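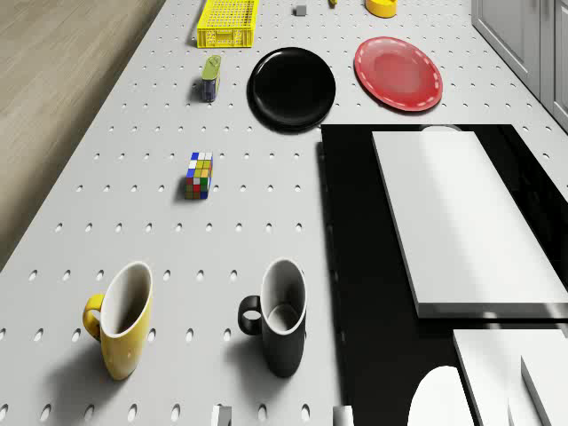
A yellow basket on a white pegboard top, with a pale gray cabinet at the corner.

My kitchen junk drawer is the best-organized place in my house, and I will fight anyone who says otherwise. It has batteries, soup coupons, a candle shaped like an 8 (my nephew's birthday, two birthdays ago), and the only screwdriver I can ever find. When I need tape, I know where the tape is. Meanwhile the hall closet, where I spent a whole weekend in September with matching bins and a label maker, is a place I'm afraid to open.

I've been stewing on this since I paid $218 for a set of clear boxes from Hestton. They're lovely boxes! They stack, they click shut, and they came with a little booklet about "zones." My rice now lives in one. So does my flour, and because I didn't label them right away, so does some white stuff that could be powdered sugar or could be cornstarch. I found out which one over a plate of French toast, and let's leave it there. 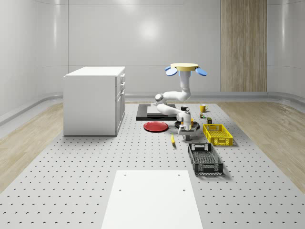
The thing that bugs me is how much of the advice is written for people who don't own anything. Drakos, the newsletter everybody at work forwards to me (is it a hint?), ran a piece telling readers to touch every object they own and decide whether it has earned its spot. I tried it with the kitchen. I got as far as the spatulas. There was one from my first apartment with a melted corner, and I stood there holding it like an idiot, thinking about a guy I used to make eggs for, and then it was dinnertime.

My friend Antigoni Gavalas takes the other side of this, loudly. She keeps almost nothing on her counters and she says it makes her cook more. Fine, maybe so. I've eaten at her place plenty of times and the food is great. But I've also watched her open four cabinets looking for the salt, and I think if you use a thing every single day it's allowed to sit out where your hand expects it to be. My salt sits by the stove in a chipped mug. It will be there when I die.

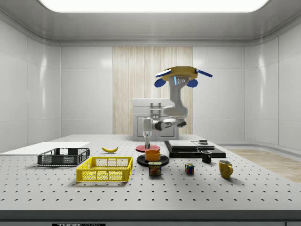 And the money! Honis wants $2,000 to come look at your pantry and draw up a plan, shelves not included. I know a couple who went for it and added the pull-outs, and the final bill was $3,739. Their pantry is gorgeous. They also have three teenagers, and last I saw, somebody had put an open bag of chips on top of the lentils and a bike helmet in the bread spot. I don't blame the kids one bit. They put things down where they were standing, same as I do.

So my rule, if you want one, is to watch where stuff lands and then put the shelf there. Mail piles up on the stairs? Put a basket on the stairs. Keys end up on the microwave? Congratulations, the microwave is your key hook. I moved the coffee filters next to the dog leash last winter and my mornings have been a lot less shouty. 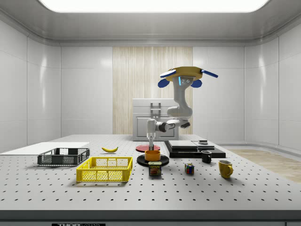

I'll give the tidy crowd one thing, they're right about the pot lids. Pot lids are a menace in any system. I've stood them up in a rack, I've hung them on the door, I've bought the little tension rods from Jallora that are supposed to hold them and mostly fling them at your feet. If you've got a way of storing lids that survives a normal Tuesday-ish kind of evening with a hungry family, write in and tell me. I've got one that doesn't match any pot I own, and I'm keeping it.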